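Desks, As Found
A gallery by Rui Nogueira
Jul 19, 2021

Every few months somebody sends me a link to a "desk setup" page, and every few months I fail to believe it. One plant, one lamp, a keyboard that has plainly never met a sandwich. Where does the power come in? I have been asking since September and have yet to get a straight answer.

So this gallery is about the back of the desk, where the adapters live. I asked people at Rekitz to leave things the way they were, and I'm fairly sure a few of them cheated. Kheri Masanja swears that nothing got straightened for my benefit. I'm keeping an open mind. 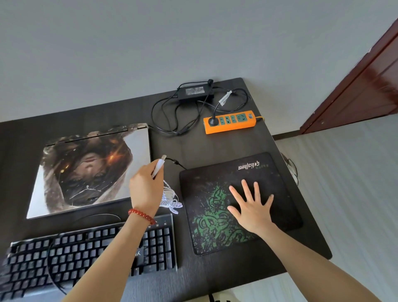

Charcoal desk, orange power strip, white braided cable in hand. The black coils at the back are the adapter's.

I have a soft spot for a power strip in a color like that. Most of the ones sold to go with a dark desk are black, and you end up groping around for them on your knees. Green-faced sockets on an orange body won't win any awards from the minimalist crowd, but you'd find it in a hurry. The little white tag on one of the black cables is a good habit too, if the writing on it is still true. In my experience labels outlive whatever they were describing.

I'm less convinced by braided cable. The sales pitch is that it doesn't tangle. Look at the white one and decide for yourself.

The lid skin I expected to dislike, and I don't. Dark hair, closed eyes, little orange sparks: it's a nice piece of artwork, and it even gets along with the strip. The mouse pad has its green snake and says "goliathus" up in the corner, so no one can claim the owner bought everything in gray.

Kheri has offered me a Jelton cable box, 22 inches long, which is supposed to swallow all of this. I tried the Prumura version last year. It swallowed the strip fine and left the adapter sitting outside on the floor, where I stepped on it. The Jelton can go under my own desk first.

More desks from the Menon building when I get permission to go up to the fifth floor.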